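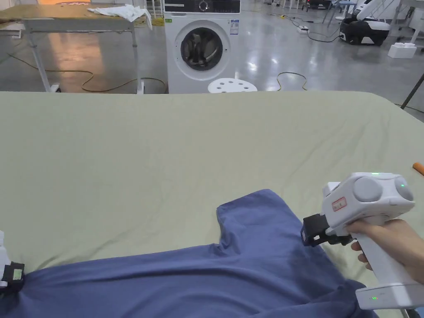 *A blue T-shirt on a pale green sheet*

# Orness Clothes Exchange: common questions

Last updated 5 January 2022

**What can I bring?**
Clean, dry clothing in any adult size. Small holes and missing buttons are fine. We don't take underwear, shoes or anything with a strong smell of smoke.

**How do points work?**
Each item earns points when it is accepted - 100 for a shirt or jumper, 500 for a winter coat. You spend them on other people's items at the same rates. Points can't be swapped for cash.

**Do points run out?**
They are cleared every September. Anything left over goes towards the mending fund.
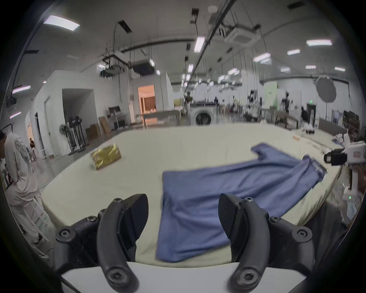
*Blue top, partly folded*

**Do I need to iron things first?**
No. Fold them loosely and put them in a bag you don't need back. Tightly rolled clothes take longer to check.

**Where do I drop off?**
At the Prosser Road counter or the Nuvia Centre. The counter is easier if you have more than one bag, as you can park outside. Please don't leave bags at 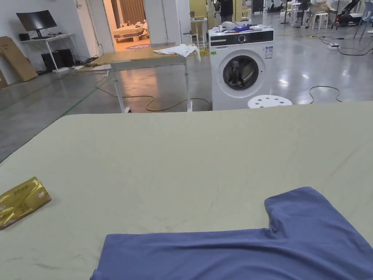
the door when either place is shut. They get rained on and we then have to throw the contents away.

**How many items have been exchanged?**
3,548 so far, of which 505 were children's clothes from before we stopped taking them.

**Can I list an item online?**
Yes, through your Ristine account. Give the size, the fabric and any faults. 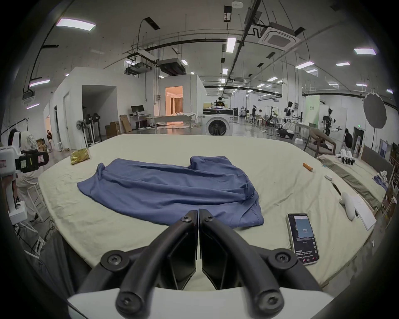

**What makes a good listing?**
Use the measurements as well as the label size, since older labels vary a lot. Measure across the chest and down the back. Lay the garment out flat and smooth it before you start - a shirt partly folded, with a sleeve bunched up like the blue one here, will give you the wrong width. Round to the nearest centimetre.

**My item was turned down. Can I have it back?**
Yes, for two weeks. After that it goes for rags.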